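Why I've gone back to a paper notebook for the food shop

I gave up on the shopping app in December. It had been on my phone for three years and in all that time I don't think it once got me round the supermarket without a mistake. Mostly mine, I'll admit, but it did have a way of helping me make them. I'd tick off the onions with my thumb while reaching for a trolley, the onions would vanish to some other screen, and I'd get home to a house with no onions in it.

The last straw was the update. Gramuseck (that's the app, and yes, I said it like a sneeze every time) decided I wanted meal suggestions. I'd open it to add washing-up liquid and it would ask if I fancied a lentil bake. Then it told me I'd added 3,823 items since joining and gave me a little badge with a carrot on it. I sat on the bottom stair looking at that carrot and felt quite low. How many of those were milk?

So, a notebook. I bought an Ametti one, the thin sort with a soft cover that goes in a coat pocket, and tied a pencil to it with a bit of kitchen string. It looks dreadful and I love it.

The first few weeks were a muddle because I wrote everything down in the order I thought of it. That meant going from the eggs to the dishwasher tablets and back again to the butter, which is next to the eggs, and by the end I'd done a fair old walk. Now I split the page down the middle and across, so there are four boxes. Fruit and veg top left, fridge things top right, tins and packets bottom left, and everything else in the last one. It's more or less the way my shop is laid out, apart from the bread, which they keep moving. I put the bread wherever there's room.

I've always liked things better when I can see them all at once. I did my sums with blocks long after the rest of the class had moved on to doing them in their heads, and I still can't plan a week without laying it all out on the table somehow.

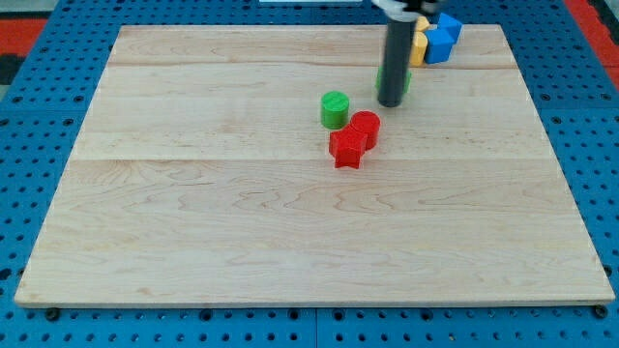 Coloured blocks, including a green cylinder. Still my idea of a good filing system.

Anyway, back to the shop. The other thing I've started doing is writing the dinners on the page opposite the list. Only 5 of them, mind you, never the full seven. One night is always leftovers and one night is always toast, and if you plan a proper meal for toast night you end up throwing away a cauliflower. I've thrown away a lot of cauliflowers in my time and I'd like to stop.

Has it saved me money? A bit, I think! My shop has come down by £20 most weeks, although some of that will be because I've stopped buying those little pots of olives. I used to get them every single time as a sort of reward for being there. They weren't even very nice. I now get a coffee from Plernero on the way home instead, which eats into the savings, so please don't use me as an example to anyone.

What I didn't expect was how much I'd enjoy reading the old pages. An app clears itself and that's that, but the notebook just keeps going. There's the week I had a cold, which is all lemons and soup and nothing in the bottom left box at all. There's a page with "CANDLES" in capitals and underlined twice, and I've no memory of why I needed candles so badly. There's a shocking run of fish fingers. It's the nearest thing to a diary I've ever managed to keep up, and I've been given some very handsome diaries.

It has its bad points, of course. You can't add things from work, so I write them on my hand or on the back of a receipt and then copy them in when I get home (if I haven't washed up first). You can't share it with anyone either. And I did leave it behind once, on the shelf by the tinned tomatoes, and had to go all the way back in for it. It was exactly where I'd put it down – open at the page, pencil dangling – and I was so pleased to see it that I forgot to pick up the tomatoes.

I've got a few pages left in this one and I've been wondering whether to get the same again or go for one with squared paper. Squares would make the boxes neater, but I do worry I'd start colouring them in. If you use a paper list and have a clever way of setting it out, leave me a comment, especially if you've worked out what to do about the bread.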